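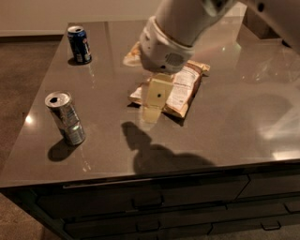
Snack bags and a couple of cans on the counter.

Hello again from snowy Undale! I promised in the last newsletter that I'd report back on my January pantry clear-out, and I have to confess it took a lot longer than the one afternoon I'd set aside for it. My plan was to buy nothing except milk, eggs and fresh vegetables until the shelves were bare. The shelves are still not bare.

The trouble is that I shop like somebody expecting a houseful. I found four jars of mustard (all open), a bag of split peas that moved here with me from Cosgrove, and enough chicken broth to float a canoe. The peas went into a soup with the end of a ham and they were fine, if a little stubborn. I gave them 12 hours of soaking and then cooked them most of the afternoon. If yours are old too, hold the salt until they go soft.

Snacks were my real weak spot. We had half-eaten bags tucked behind the cereal, behind the rice, even in with the baking pans. Now they all live in one basket on the bottom shelf, and the rule at our house is that you finish a bag before you open the next one. I've broken it twice. Stale pretzels, by the way, make a very good crust for baked chicken - crush them up, add a little of that mustard, and bake at 400 until it's done in the middle.

I also started writing the month and year on the lid of everything with a black marker, and I wish I'd done it back in September when I stocked up.

Grocery spending for the month came to around 200 dollars, which is a good bit less than usual for us, and I'm putting the difference toward a new stockpot. Next time I'm tackling the chest freezer. There is something in the bottom wrapped in foil with no label on it, and if you have a good recipe for mystery meat, please hit reply and send it my way!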